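Savine's new readiness chief wants shipyard suppliers to report parts shortages sooner

When Sachiko Tamura took over the readiness office at Savine in September, the first thing she asked for was the list of late parts for the naval repair yard at Grondstead. It ran to 40 pages.

"I read all of it," she said. "It took me 2 days. Most of the items were small. Valves, gaskets, a type of bracket that only one shop still makes."

Savine manages supply contracts for the yard, which overhauls patrol ships and coastal tenders. Tamura spent most of her career on the government side, in ship maintenance, and moved to the company after retiring from the service.
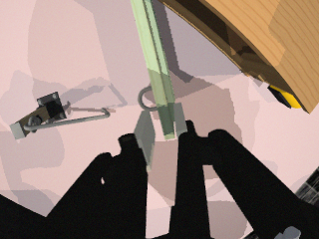
She said the late parts were known to the suppliers well before they were known to the yard. Under the old contract terms, a shop had to report a delay only after it had missed a delivery date. By then the ship was often in dry dock with its piping open.

"A supplier would know in the spring that the castings weren't coming," Tamura said. "We'd find out when the crate didn't show up."

The new terms, which Savine has begun writing into renewals, call for notice as soon as a supplier expects to miss a date. The change covers over 400 contracts. Tamura said eight suppliers have objected, mainly the smaller ones, who worry that an early warning will be held against them when the next award comes up.

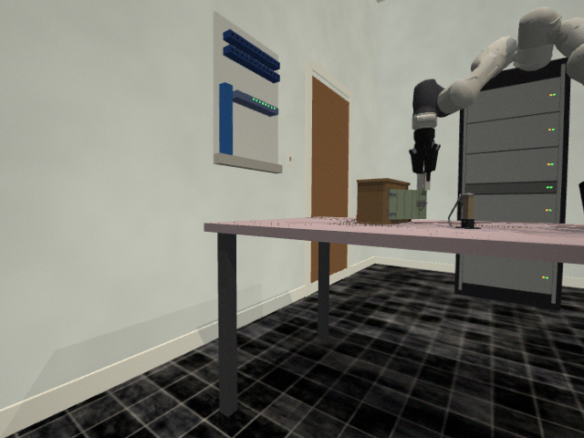

By Morfudd James
December 21, 2025

Fredy Grajales, who runs a machine shop that sells to the yard, is among those with doubts. He said he supports the idea but wants it in writing that notices won't count toward a shop's performance score.

"If I tell them in good faith and then I lose points, I'm going to stop telling them," Grajales said.

Tamura said that language is being drafted. She would not say when it would be finished.

She was also asked about Bavenura, the parts tracking system the yard bought before she arrived. Planners there have complained that it doesn't match the stock numbers used aboard ship.

"They're right," she said. "Somebody has to sit down and fix the numbers. Emiko Kobori's team is doing that now, one ship class at a time." 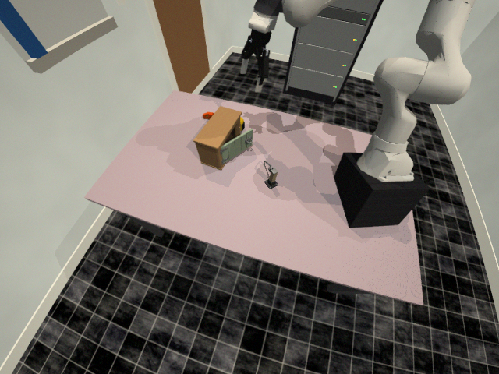 A small cabinet with a green door on a table.

The tender Ikeda will be the first vessel to go through overhaul under the new terms.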